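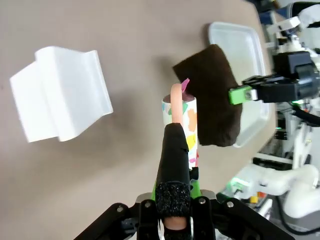 Figure 4. Wrist view from the holding arm, clear-and-wipe task. Toy sausage in the near gripper, overlapping the paper cup; far gripper pinching the brown cloth at the tray.

5. Failure Analysis: Strap Creep and the Late Stop

5.1 What happened

Failure first logged on a Wednesday, late session, by Subbarao Raju. The task was the same one used in Section 4: one arm picks up a toy sausage and puts it in the paper cup, the other takes the folded cloth off the tray and wipes. Both arms run at once under one policy. On the bad run the holding arm kept closing after it should have been done closing. The finger rode up over the toy, the toy turned, the cup went over, and the arm pushed on down into the tabletop until the force limit tripped. The second arm did not stop. It finished its pull with the cloth and swung through the space where the first arm was now stuck.

No one hurt. One cracked finger mount, one bent bracket, a mark on the table. We still count it as a safety matter and not just a broken part, for the reasons in 5.4.

At first we took it for a one-off. It was not. We went back over the logs for the whole December block (942 episodes) and found the same signature in over 100 of them, nearly all mild: grip width goes on shrinking while the motor current stays flat. In most of those the toy still ended up in the cup, so the episode was scored a success and went into the training set. More on that below.

5.2 Cause

Short version: the finger wrap moves.

The long finger on the holding gripper is wrapped in black fabric and held at the base by a hook-and-loop strap (visible in Figure 4, the glittery band). The wrap was added early on to get more friction on smooth toys. It works well for that. But the strap is only pressed on by hand, and under repeated side load the wrap creeps towards the tip. As it creeps it bunches. A bunched wrap is soft. The gripper closes on the soft part, feels very little, and keeps closing.

The policy has no touch sensing of its own. All it gets is grip width, current and the wrist camera. And from the wrist camera a wrap that has crept a few millimeters looks pretty much the same as one that has not. Figure 4 shows how much of the view the finger takes up, and how the toy runs behind it and comes out again lower down between the gripper parts. The contact that matters is hidden from the only camera on that arm.

Annapurna Rajan ran a bench test to check this. One wrapped finger, fixed toy, 200 closes in a row, strap re-pressed only at the start. Creep was small at first and then picked up fast once the lower edge of the wrap had cleared the strap. Re-pressing the strap brought the grip signal back to normal. Swapping the motor did not change anyting. We also tried the bare green finger with no wrap at all: no creep, but many more drops on the sausage, so not a fix by itself.

We looked at two other causes and dropped them. Calibration drift: checked before and after, inside limits both times. Network delay between the arms: present, but the same on good and bad runs.

5.3 Why the task makes it worse

The toy is long, smooth and round at the end. It is held upright in front of the cup before it goes in, so any slip turns into a tilt, and a tilt brings the lower end of the toy against the gripper. That is a side load on the finger, which is just what moves the wrap. Each slightly bad grasp sets up a worse one. With short objects we saw hardly any of this.

The cup does not help. Paper, light, nothing holding it down. A firm cup would push back and show up in the current. The paper one just leans. We had picked it exactly because it is easy to knock over and so makes a decent test of care, but it also means the arm can be far off and get no signal until it meets the table.

5.4 The late stop

This is the part that worries us more. Each arm has its own force limit, and the limits were not linked. When the holding arm tripped, its controller halted that arm and sent a flag. The flag was read once per policy step. The cloth arm was in the middle of a chunk of actions and played the chunk out to the end before it looked. Hence the swing.

Jahangir Hettiarachchi had in fact raised this in the review of the Koskela rig, which shares the same code, and the change was put off becuase both arms there are fenced. Ours were not fully fenced that week. The person resetting objects between episodes reaches over the table from the open side. Had the trip come at a reset, a hand could have been in the path.

5.5 Changes made

Stop signal now hard-wired between arms – either one trips, both halt, no policy step in the loop. Tested at 5 points in the motion, incl. mid-pull on the cloth. Halted every time.

Wrap is now stitched at the base as well as strapped. Strap gets re-pressed at every battery of runs and the operator signs for it. Sandra Goodall wrote the check sheet.

Added a simple watch on width against current. If width drops while current is flat, the arm opens and backs off. It does give false alarms on the cloth, where width is supposed to drop with little force, so on the cloth arm it is turned off for now. Not ideal.

The mild-creep episodes were pulled from the training set. Retrained without them, the policy closes noticeably softer. We think the old one had learned to squeeze past the slack, i.e. it had learned our fault. The results in Section 4 are from the retrained policy; the earlier numbers shown in the Tonberg workshop version are not, and should not be compared directly.

5.6 Still open

We do not have a way to see wrap position during a run. Sowmya Krishnan is trying a stripe printed on the fabric, to be read by the wrist camera, but under the lights we use it washes out on some frames. A side camera would do it, at the cost of another view to calibrate. Also not tested: whether the wrap on other fingers creeps at the same rate. The Falby group uses a thicker fabric and has not logged the fault, but their runs are shorter than ours.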